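Notes for the evening talk, Stesville library, back room. Start 7 pm, 40 minutes, questions after. Water on the desk, spare screwdriver in my coat.

## Opening

Say who I am. I look after the refurbishing bench at Treton. We take in old office desktops, clean them, test them and pass them on. Since February we have had 119 through the door, mostly from one office clearance at Godoy.

Tonight is about the inside of the case: what to look at first, what to leave alone, what is worth keeping.

Ask who has opened one before. If most hands go up, skip the next part.

## Before the side panel comes off

- Shut down properly, then switch off at the wall.
- Pull the mains lead and every other lead.
- Hold the power button in for a few seconds.
- Touch bare metal on the case before touching anything else.

Lay the case on its side on a towel. Put the screws in a saucer.

## The power supply

Start here, as it's the part people worry about. It's a metal box and the label is on the outside of it. Read the label before you order anything. You want the model number and the wattage. If it has an 80 PLUS badge, that tells you it has met an efficiency standard. It doesn't tell you how old it is or how well it has been treated.

Say this slowly: we do not open the power supply. It can hold a charge after it's unplugged. If it's faulty, the whole unit comes out and another goes in. Amancay Pereyra keeps the tested spares on the bottom shelf and will match one to your label if you bring a photo.
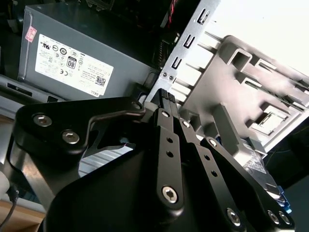

Office machines often use their own shape of supply, so a standard one from a shop may not fit the space or the plugs. Measure first. Bonifacio Montoya bought two that didn't fit and we still have them.

## Drive cages and brackets

Many of these cases come apart without tools. Look for coloured plastic tabs and clips. On the machines we get, a coloured tab usually means you're meant to press or pull it. If it won't move, stop and look for a second clip.

Sheet metal edges can be sharp. Keep fingers out of the slots and wear thin gloves if you have them.

Take a photo before unplugging any wire. Take another when the cage is out.

## Dust

Soft brush, then short bursts of air. Hold the fan still with a finger while you do it. No vacuum cleaner inside the case.

## What we keep

Supplies that pass the test, drive cages with all their clips, brackets, screws. Broken plastic goes in the Bunex crate by the door. Drives are wiped or drilled, and the owner chooses which.

## Questions

Likely ones: can I fit a bigger drive (usually, check the cage), is it worth doing (depends what you want it for), do we take laptops (no, not this year).

Sign-up sheet is on the side table. Bench sessions have 8 places. Lights off and key back to the front desk by 9.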